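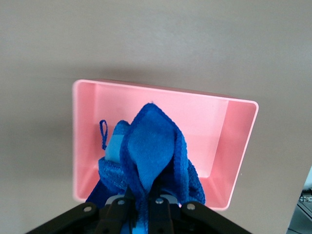 Should dish towels and dishes go in the same bin when you're clearing the table?
Keep them apart. One bin for cloth, one for anything you eat or drink from, and you can carry both straight to where they belong.

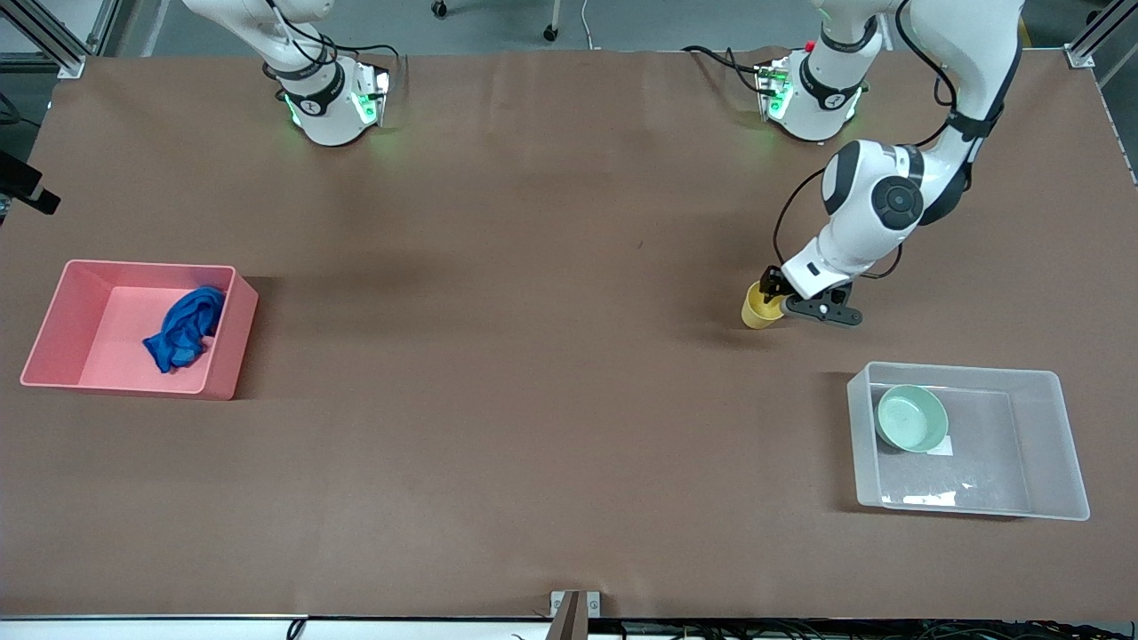 Anqi Cao

OK so that's my system, and I'm posting it because the old thread got locked (1,998 posts, wow). Pink bin gets the blue towel. Clear bin gets the bowl and the cup. I've run it this way since we moved to Prakdale and my table finally gets cleared before bedtime!

plorner_pat
Two bins for one towel and a couple of dishes? I'd just carry them. By the time you've fetched the bins I'm on the couch.

Anqi Cao
Ha, fair, but on a big night it's up to 17 pieces in my house and I hate making trips. I do like a see-through bin for the dishes so I don't leave a cup in there overnight (done that, never again).

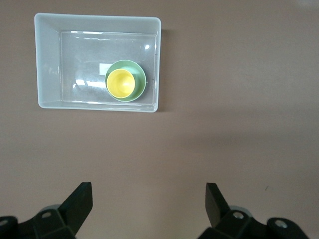 And I nest as I go, cup inside the bowl, so there's room left over for the plates. Takes no extra time once it's a habit.

vandilham2
Gotta disagree on nesting. If there's milk left in the cup it ends up all over the bowl. I set everything side by side and rinse it later.

Anqi Cao
I dump the cup out first! Should have said that.

yuan13
Side by side for me too, but I'm stealing the separate towel bin. Mine always end up under the plates and come out smelling like soup. Do you fold them or just toss them in?

Anqi Cao
Toss. They're going in the wash anyway.

plorner_pat
Still team no bins. Ask me again in December when the in-laws are here.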